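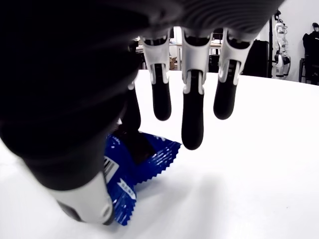
Tips for the table, when you share it with a robot hand

I am writing these tips for the small workshops and break kitchens that have started to use robot hands for the light work, such as picking up snack packages and putting them on a tray. We have worked in this way at Bokthorpe for 2 years. Before that I did the same picking by my own hands, so I know both sides of it. Most of the tips are about the table and the people, and only a few are about the machine.

## Prepare the table first

- Clear everything that does not belong to the job. Cups, pens, phones and tape go on another table. With us the arm once pushed a cup of coffee into a box of clean napkins, and it was a full cup.
- Wipe the top with a damp cloth and then with a dry one. Sugar and salt from a broken package stay on the rubber of the fingertips, and after that every wrapper sticks a little.
- If the top is white, look at it from the side, with your eyes low. Crumbs on white are difficult to see from above.
- Mark the place for the tray with small pieces of paper tape under its rim. After each cleaning you can put it back in the same place in a few seconds.

## Packages

Shiny wrappers are the most difficult. They bend, they slide, and they reflect the lamps. We learned to lay them flat and with free space on every side, so the fingers can come down without touching the neighbor. A package with much air in it is easier to hold than a flat one, but it also jumps away more easily.

Check the closed ends with your thumb before you put a new box into use. If the seam is weak, a squeeze will open it. Keep the weak ones in a bowl for the people. In our kitchen this bowl is very popular and is empty before lunch.

We do a batch of 200 and then we stop. In the pause, somebody wipes the fingertips and looks if the wrappers have marks from the grip. If there are marks, we ask for a lower grip force and write it in the notebook, with the kind of snack. The notebook is paper. The Avik program also keeps a record, but it does not say that the package was the one with the salty nuts. 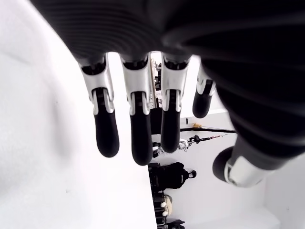
## Cleaning the hand

Always switch off the arm first, and wait until the hand does not hold anything. Use a soft cloth, only a little wet, and go along the grooves and never across them. For the small gaps at the finger joints a dry paintbrush is better than any cloth. Do not spray anything directly on it. My colleague used window cleaner in the first month, and the rubber became slippery for a whole afternoon.

Cables deserve one look every morning. You should see that they lie in an easy curve and that nothing pulls when the arm goes to its farthest point. Cables on the floor should go behind the table, or under a cover if people must walk there. I say this as a person who fell.

## What is different for us

The first thing I noticed was my shoulders. They stopped hurting in the evening, and I am grateful for it. The second thing is less nice: to watch is more tiring than to do. When my hands were busy, the time went by itself. Now I sit and look, and after 15 minutes I start to think of my shopping. So we change places often. One person watches, one prepares the boxes, then they switch.

Agree in advance about these things, and write them on the wall:

1. Who can stop the arm. Our answer is everyone, also a visitor, and without asking.
2. Where the watcher sits. Choose a chair that is out of the reach of the arm, but from which you can see the tray.
3. Who picks up what falls. Only after the stop, even if it is very near to you.
4. What counts as your work. At the beginning our plan counted only the packages, so the person who prepared everything looked lazy on paper. We complained and it was changed.

Also, keep doing some trays by hand. On Friday we do 2 of them in the old way. The new people from the Plonby shop learn it then, and they understand much faster why the machine fails at a certain package, when they have felt it slip from their own fingers.
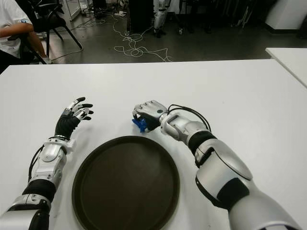
## Trays

A dark tray on a light table is good for the eyes of everybody. You see at once what is inside and what is outside. Choose one with a low rim, so that the knuckles do not hit it on the way down. Ours came from Afolabi, where they sell them for tea service, and it was cheaper than the special plastic ones.

Wash it by hand in warm water with little soap, and dry it well also under the rim. Put a thin rubber mat below it if it moves on the table. Cut the mat smaller than the tray, otherwise the fingers catch the corner of it and lift everything together.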